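Norora handover package for two arms: worth the license, or write it myself?

Tags: dual arm, grippers, licensing, handover

Posted by dekum_bench

I have a bench cell with two arms mounted on one table, a parallel-jaw gripper on the right arm and a three-finger adaptive gripper on the left. At present each arm runs its own program and they wait on each other through digital I/O. It works for pick and place. It does not work for passing a part from one arm to the other. The second gripper closes, both arms hold position stiffly, and one of them goes into a protective stop before the first gripper opens.

Norora sells a coordination package that claims to handle this. The trial license runs 30 days. The reseller, Eltlow, also offers a setup service where they calibrate the two bases to each other and leave you with a working handover program. I can write code but have little experience with force control.

What I want to know:

Does the package deal with mixed gripper types, or does it assume a matched pair?
Is the Eltlow setup service needed, or can the base calibration be done in house?
Is anyone running it with small rigid parts? Mine are plastic blocks and small machined housings.

Posted by lappalainen_cell2

I have run the package for two product changeovers on a cell close to yours. Mixed grippers are supported. Each gripper gets its own profile with opening, closing speed, force limit and a tool center point. The receiving side and the giving side are set per program, so you can run the handover in both directions, but you have to teach the approach separately for each. The mirror function in the editor only makes sense with matched grippers.

The useful part is the overlap phase. Once the receiver reports contact, the giver drops to low stiffness along the closing axis and stays there until the release is confirmed. That is what you are missing with I/O handshakes. Two stiff arms on one rigid part will fight over any error in the base transform, and a small error is enough to trip a stop.
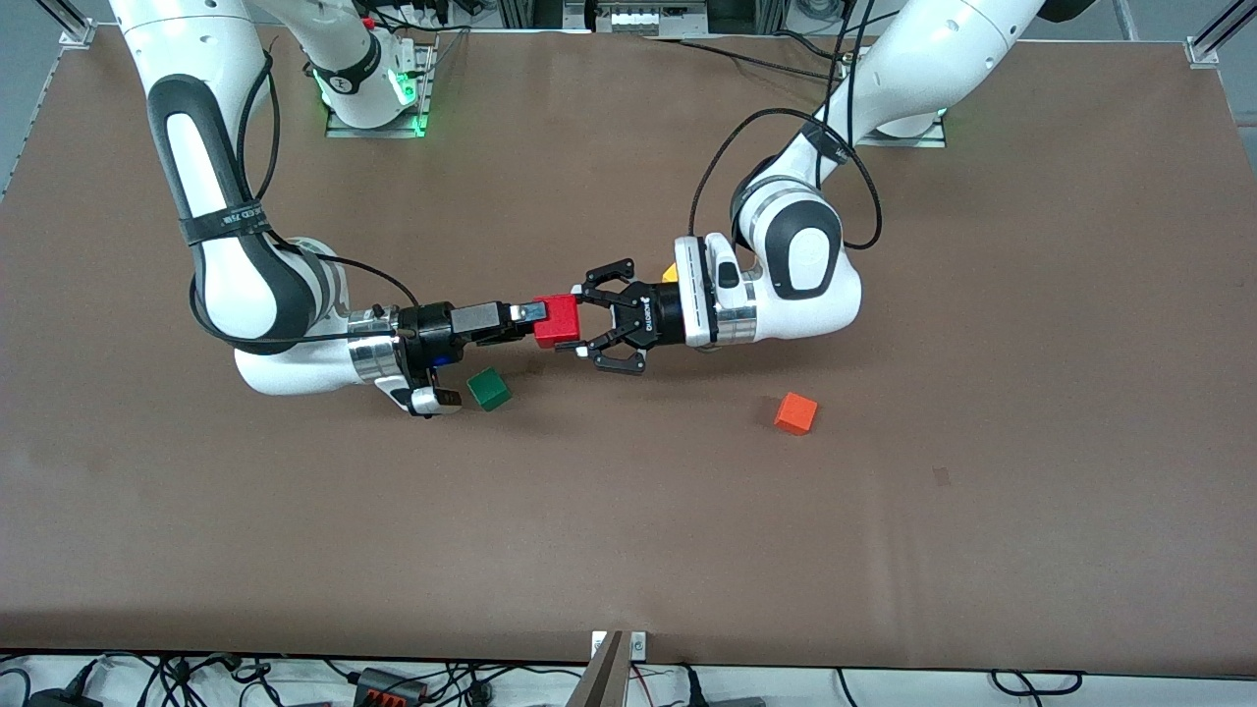
With a three-finger hand on the receiving side, leave the fingers wide on the approach and teach the palm position with the part centered. The default profile closes too early and pushes the part sideways in the parallel jaws. I set the pre-grasp opening to maximum, then slowed the last 15 mm of travel. After that the dropped parts were down to cases where the first pick was already crooked.

Calibration can be done in house. You need a pointed tool on each arm and a set of shared touch points spread over the table. The wizard accepts 3 points. Do not stop there. Use more, include some at different heights, and check the residual it reports before saving. Ours was poor until we put in points near the far corners.

Faults I would list against it:

The cable length setting is only a number in a form. It does not model the loop of cable on the outside of the arm, and the planner will happily wrap it around the elbow. Add your own joint limits.
Logs are stored per arm with separate clocks. Lining them up after a fault is tedious.
The documentation for adaptive grippers is one page, and it refers to a menu that was moved in version 2.

I would skip the setup service if you have a few days to spend on it. Buy it if the cell has to be producing by a fixed date.

Posted by ferrous_tom

Skip all of it and put a fixture in the middle of the table. Arm one sets the part down, arm two picks it up. No license. We have done it that way for years.

Posted by dekum_bench

The fixture was my first version. The housings have to be gripped from opposite ends without touching the finished face, so there is no surface to rest them on. I have requested the trial and will do the calibration with extra points as described. Does the low stiffness phase need a separate force sensor at the wrist, or does it use joint currents?

Posted by lappalainen_cell2

It takes either. Joint currents were fine for plastic blocks. For machined parts I would use the wrist sensor on the receiving arm at least. Zero it with the gripper empty and in the handover pose, and repeat that after any change of fingers. The setting is under the arm profile, not the gripper profile.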